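Why do bullfinches look so round?

I love bullfinches. They're the chunky ones with the black cap and the big red tummy, and they turn up on winter wallpaper nearly as often as robins turn up on cards!

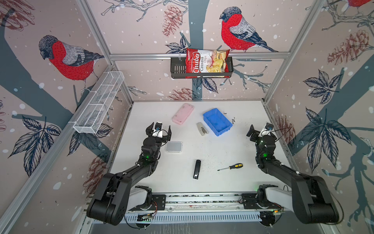

What's for dinner?

Buds, seeds and berries, mostly. A bullfinch has a short, stubby beak that's brilliant for nipping buds off a branch. My grandad grew pears, and every spring he'd go out and grumble at them (they took no notice).

The roundness is mainly feathers. When it's cold, a bird fluffs itself up and traps warm air underneath – a bit like you in a puffy coat.

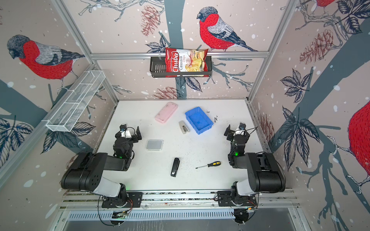 Irén Kelemen

Are they all red?

No! Only the grown-up males have that bright red front. Females are a soft pinky-brown, and young ones don't get their black cap until their first autumn, so in September you might spot one still without it.

Bullfinches are shy, so listen out as well. The call is a quiet, sad little whistle. I once waited 17 minutes by a hedge for a second one – my toes were freezing – and then two flew out together, flashing their white bottoms at me.

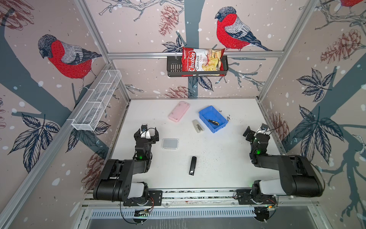 Words by Irén Kelemen, checked by Edit Tóth

Try drawing your own bullfinch on a snowy branch. Start with a big circle for the body, and remember the cap!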